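Wohin mit dem ganzen Kram

Im Mai habe ich angefangen, den Haushalt meiner Tante aufzulösen. Sie ist nach Prallivau gezogen, in eine kleinere Wohnung ohne Keller, und hat mitgenommen, was in einen Transporter passte. Der Rest ist geblieben. Ich schreibe auf, wie es bisher läuft, vor allem für meine Schwester, die jede Woche danach fragt.
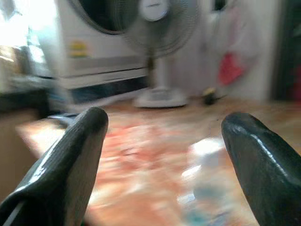
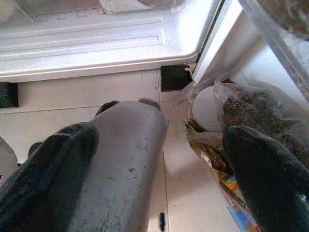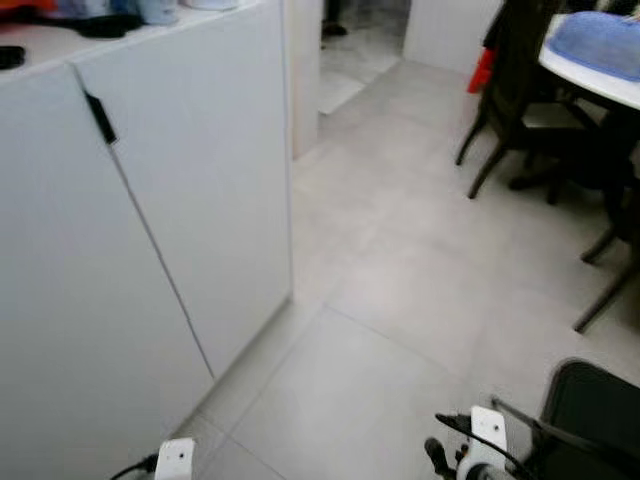

Mitte: grauer Zylinder mit Kratzern, daneben die Tüte mit Gemischtem. Unten: der weiße Schrank mit den zwei Türen.

Angefangen habe ich mit dem Papier. Das war ein Fehler. Man sitzt mit einem Ordner auf dem Boden, liest eine Stromrechnung und dann einen Brief, und danach ist der Nachmittag vorbei. Beim zweiten Anlauf habe ich alles Papier ungelesen in Kisten gelegt, es wurden 18, und sie in den Flur gestellt. Die Kisten stehen immer noch dort, aber wenigstens kommt man an die anderen Sachen heran.

Danach kam das Geschirr. Meine Tante hatte zwei vollständige Service, eins für den Alltag und eins, das ich in meinem Leben vielleicht dreimal auf dem Tisch gesehen habe. Das gute wollte keiner aus der Familie. Ich habe es im Kleinanzeigenportal eingestellt, erst zu einem vernünftigen Preis, dann zu einem unvernünftigen. Gemeldet haben sich Leute, die wissen wollten, ob ich auch einzelne Tassen verschicke. Das tue ich nicht. Am Ende hat Fumiko Iwasaki es genommen, die in der Nähe ein kleines Café betreibt und ohnehin lieber verschiedene Teller hat. Sie hat bar bezahlt und gleich noch die Kuchenformen mitgenommen.

Bei den Möbeln bin ich weniger weit. Die Kommode aus Kakby ist schwer und steht gut, die würde ich gern behalten, nur passt sie bei mir durch keine Tür. Das Regal im Arbeitszimmer ist verschraubt und verleimt. Stavros Stojanović, der mir beim Tragen hilft, meint, man bekomme es nur zersägt hinaus. Wir haben das vertagt.

Die Bücher sind ein eigenes Thema. Es waren 486, das weiß ich so genau, weil meine Tante ein Heft geführt hat, in dem jedes mit Titel und Kaufmonat steht. Hinter manchen steht ein Kreuz. Ich dachte zuerst, das hieße gelesen. Am Telefon hat sie mir erklärt, dass es die verliehenen sind, die nie zurückgekommen sind. Dafür stehen andere im Regal, die nicht im Heft vorkommen und vermutlich selbst nie zurückgegeben wurden. Das Antiquariat Uchida hat zwei Kartons genommen und für den Rest höflich abgelehnt. Kochbücher gehen noch, Lexika gar nicht mehr. Wer eins möchte, 24 Bände, dunkelrot, bitte melden.

Ein paar Dinge, die ich beim nächsten Mal anders machen würde: Den Sperrmüll sofort anmelden, die Wartezeit ist lang. Schlüssel beschriften, bevor man sie vom Haken nimmt. Ich habe jetzt ein Einmachglas voll und weiß von zweien, wohin sie gehören. Und den Kühlschrank nicht bis zuletzt aufheben, auch wenn man dort seine Getränke hineinstellt.

Meine Tante ruft meistens abends an und fragt nach einzelnen Gegenständen. Meistens sind sie noch da. Einmal ging es um eine Lampe, die ich zwei Stunden vorher weggegeben hatte. Sie war kurz still und hat dann vom Balkon erzählt, auf dem sie Tomaten ziehen will. Seitdem schreibe ich ihr vorher, was als Nächstes drankommt. Das kostet Zeit, ist mir aber lieber.

Offen sind noch das Regal, der Dachboden und eben die Kisten im Flur. Für den Dachboden brauche ich eine Leiter, die alte hat eine lose Sprosse. Stavros bringt seine mit, sobald er aus Ollotwood zurück ist.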